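About Banis

We started Banis with one rented bay, two pressure washers and a van that only liked warm mornings. These days we hire out, repair and sell cleaning machines for schools, warehouses, clinics and anybody else with a lot of square footage to look after, and we still get a kick out of a carpet extractor that comes back to life on the bench!

Our rental fleet runs to some 200 machines, from backpack vacs to ride-on sweepers. Every one gets a full check between customers (hoses, squeegee blades, batteries, the lot) and goes out with a laminated card that tells you how to empty the recovery tank without soaking your shoes.

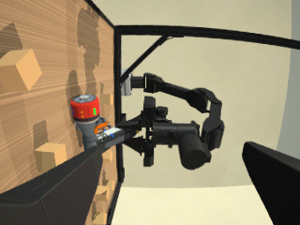 Maximiliano Pastor wrote to us in September that he had rented a Skaton sweeper for a weekend, kept it for a month, and would like us to please stop being so nice about the late return. We did send him the bill, and he's since bought the sweeper.

The repair shop is at the back, past the parts counter. We keep 690 part numbers on the shelf, including belts and brush decks for older Zosano models that are getting hard to find. If we don't have it, we love the hunt, so bring the old part with you!

On Wednesday evenings we run free operator classes for new cleaning crews. Bring work shoes and questions. Coffee is on us, and the side door is open from 5:30.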